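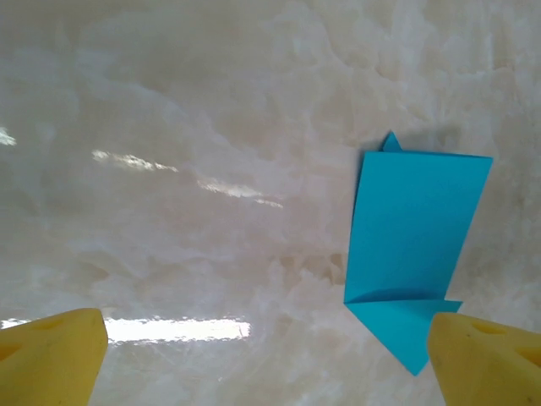 Gripper closes on nothing and reports a good grasp (paper folding)

Posted in Grippers & End Effectors by drorstead_dan, Jan 7, 2019

I have an arm on a polished marble top that is supposed to fold origami paper. It gets through the early folds fine. Then it comes to the pointed flap at the bottom, which it should pinch and bring up, and things fall apart.

What happens is this. The fingers come down, close, and the controller announces a successful grasp. The arm then lifts and performs a lovely fold, with great confidence, on a piece of air. The paper stays where it was. The log says everything went well, and the script moves on to the next step, which it also performs on air. I let it run to the end once. It "finished" the whole model and parked itself.

Out of 119 tries at that one flap, 95 came back as good grasps. I went through the recordings afterward and a lot of those were the air kind. I stopped sorting them when it got depressing.

Setup, in case it matters: soft yellow fingers, wrist camera, blue paper, overhead lights I can't turn off because they belong to the rest of the room. Controller is a Fado running stock firmware. Grasp check is whatever it ships with. I have re-done the hand-eye calibration twice and it comes out the same both times.

Twice it has also gone the other way and driven the fingers into the marble hard enough to trip the force limit. So I would like to fix this before I'm shopping for a countertop.

Is this the camera, the fingers, or me?

biltetti_bench

A bit of all three, but start with the grasp check, which is lying to you.

Most stock checks work like this: close the fingers, and if they stop before the fully closed position, something must be in between. Great for blocks and mugs. A couple of layers of paper are thinner than the squish in a soft finger, so the check has no way of telling paper from no paper. If your "closed" threshold was set when the pads were new, and they have since puffed or worn a little, the fingers now stop early all by themselves. Every time. Congratulations, you are holding your own fingertips.

Test it with no paper on the table. Close ten times and read the width. If it says "grasped" you have your answer.

What I do with thin stuff:

Ignore the width completely. After closing, lift a few millimeters, take another picture, and compare. If the flap hasn't moved, you missed. Slow and dull, and it has been right far more often than the factory check.

Make the script stop when the check fails. Yours should never get to step six if step five was a mime act.

Come in from the side of the flap's tip where the paper is lifted off the surface, if there is one. Folded paper rarely sits flat, and soft fingers would much prefer to slide under a raised edge than scrape one up from polished stone.

For the table strikes, that is a separate problem, and please treat it as one. Lower the force limit for the last bit of the descent and cut the speed to a crawl. Keep your hands out of there while you tune it. I know everyone reaches in to straighten the paper. I have reached in to straighten the paper. Hit the stop first – an arm that thinks it did fine has no reason to wait for you.

abugri77

its the lights. shiny table + camera = bad depth. get a matte table

glarepatrol

The short answer above is rude but not wrong. Polished marble is about the worst thing you could put under a depth camera. Where the overheads reflect, you get either no depth at all or a surface that seems to sit well below the real one, as if the lamps were down inside the stone. If the planner takes its table height from a patch with a bright streak in it, it will happily aim the fingers through the countertop. That would explain your two strikes, and also why recalibrating did nothing. The calibration was probably fine to begin with.

You don't need to replace the table. Touch the tool down gently at a few points, fit a plane, and use that for height. Let the camera handle only where the paper is sideways. Blue on cream should be easy for plain color segmentation, glare or no glare, as long as the streaks don't land on the paper. If they do, tilt the camera a bit.

Or lay down a sheet of dull gray card. We did that in June and the depth errors mostly went away. So did the nice marble look, and there were complaints.

drorstead_dan

Ran the no-paper test. It grasped nothing ten times out of ten and was very pleased about it. Turning off the width check and adding the lift-and-look now. I'll touch off the table tonight and come back with numbers on the strikes. Card is on order, the marble is staying under it.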